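**Sensory panel assessors (bottled and keg beer), part-time**

Kavcombe Brewery, Erneo site
Posted May 26, 2018

Kavcombe is recruiting assessors for its trained tasting panel. The panel grades finished beer before release and supports shelf-life work on the bottled range. Sessions start in September. No brewing experience is needed. Applicants are selected on screening results.

## The work

Each session lasts 94 minutes, including a break between flights. Assessors attend 2 sessions a week, both on weekday mornings. Samples are served in coded glasses at a fixed temperature and scored on paper for aroma, bitterness, body, carbonation and aftertaste. Assessors do not discuss samples until the sheets have been handed in.

Beers assessed this year will include:

- Erkilano, a pale lager, fresh and aged
- Kpodo, a dry stout brewed with roasted barley and a little oats
- trial batches of a wheat beer, not yet named

Faulted samples are included at intervals. These are normal beers dosed with a known compound, such as diacetyl (butter), DMS (cooked sweetcorn) or trans-2-nonenal (wet cardboard). All dosing is at food-grade levels.
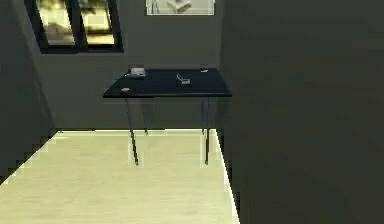 *Navy table against the back wall.*

## Screening

Screening takes one morning and has three parts. The first is a basic taste test in water: sweet, sour, salt and bitter at low strength. The second is a series of triangle tests, where two glasses hold the same beer and the third a different one. The third is a ranking exercise for bitterness. Last year we screened 114 people. The pass mark is set beforehand and does not change with the number of applicants.

Those who pass go on to six weeks of training, paid at the same rate as panel work. Training covers the fault compounds one by one, then in pairs, then blind in each of the beers. Bring reading glasses if you use them; the

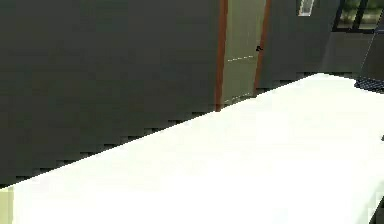 score sheets are closely printed, and marks placed in the wrong column cannot be corrected after collection.

## Requirements

Applicants must:

- be aged 18 or over, with proof of age
- be non-smokers, including e-cigarettes
- have no allergy or intolerance to barley, wheat, oats, hops or sulphites
- not be pregnant or taking medicine that should not be mixed with alcohol
- be free to attend at least nine sessions in ten

Assessors must not eat, drink coffee or use mint toothpaste in the hour before a session. Perfume and scented hand cream are not allowed. Spittoons are provided and their use is expected, but small amounts will be swallowed, as bitterness is judged partly at the back of the tongue. Assessors may not drive to or from sessions.

## Terms

The post is casual, with holiday pay added. Payment is monthly. Travel by bus or train is refunded on production of a ticket. Contracts run for one year and are renewed subject to a retest. The present panel has scored more than 159 batches.

Existing assessors were asked what new applicants should know before applying.

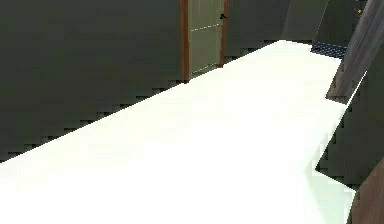 Anastasia Athanasiadis: The triangle tests are harder than they sound. I passed on the stout and got half the lagers wrong, and the training sorted that out. Eat a plain breakfast early and don't go back and forth between the glasses too many times.

## How to apply

Write to Augustina Quaye, Sensory Department, Kavcombe Brewery, Erneo, giving your name, a daytime telephone number and the weekday mornings you can attend. List any food allergies, including mild ones. A CV is not required. Screening places are given out in order of receipt, and applicants without a place will be held over to the next intake unless they ask to be removed.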